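Dalo wrist camera kit, six months in
Reviewed by Yolanda Benítez
April 2021

I bought the Dalo kit in October and I've put 597 demonstrations through it, so I feel ready to gush a little. It's a small wrist camera, a mounting plate, a cable and a recording program, and I love it.

My project is teaching an arm to pick up and sort small parts by showing it how, over and over, by hand. Before this I had one camera on a tripod (a Sukham, perfectly decent) and the arm blocked its own view every time it reached for anything. Moving the camera to the wrist changed my results more than any amount of fiddling with the training settings! With 486 good episodes my picking policy was already beating the one I'd trained on 600 from the tripod.

The recorder is the best part. One pedal starts an episode, the same pedal ends it, and a double tap throws it away. I toss a lot of takes, so that double tap gets a workout. Joint positions and video are saved together with matching timestamps, and I haven't had to line anything up by hand. Dougal Swanson, who shares my bench, ran his own drawer-opening set on it after maybe ten minutes of me pointing at things.

Gripes? The cable is too short for a long reach, so I bought an extension from Alcantara. The screws that come with it are soft, and I'd swap them on day one. Auto exposure is on by default, and over a shiny surface it hunts up and down in the middle of an episode. Lock it in the settings before you record anything you care about. I lost a whole evening of takes learning that one.

I also tried the Tretelis version at a friend's lab. Sharper picture, nicer case, but its recorder wants you to name every episode before it will save, and I can't imagine doing that 2,000 times, which is where I'm hoping to end up by summer.

Next up for me is the same sorting task on different work surfaces, starting with glossy wood and the exposure locked.
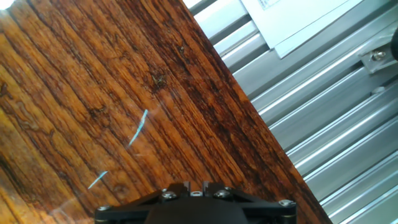
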